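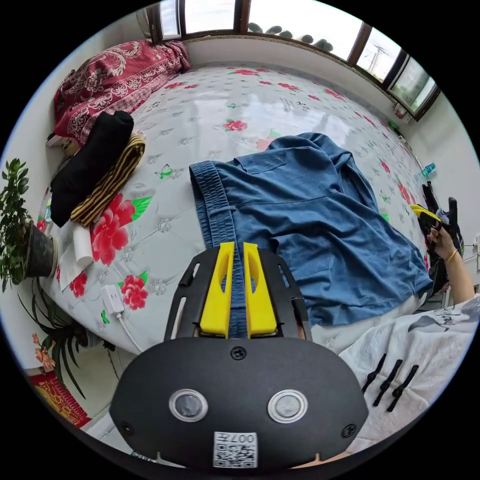

Witport, June

Clomska has completed the change of bottle across its nail care range. The new glass holds the same amount of polish as before, and prices in our Witport shop remain as they were.

The brush has also been altered. It is now wider and flatter, following requests from customers who found the earlier one left streaks on the thumb and big toe.

The range stands at 22 shades. Stimov, the dark plum, returns after a year away. Kourkoulas, a warm brick red, is new and is sold in cream finish only.

Before settling on the formula we received 2,086 replies to our customer survey. Chipping at the tips was the most common complaint. We thank everyone who took the time to write.

Grigoris Tsoukalas, head of product, advises two thin coats and a top coat, with 4 minutes between each. Thick coats take far longer to set and mark easily – please allow for this if you are painting your nails before bed.

Customers with brittle or peeling nails should use the base coat every time. Dark shades can stain bare nails.

Empty bottles may be returned to the shop counter. The first 800 returned will each earn a free nail file. Please leave the caps on.

Questions about ingredients or allergies should be sent to Themis Christodoulou by private message. We are unable to give medical advice in public replies.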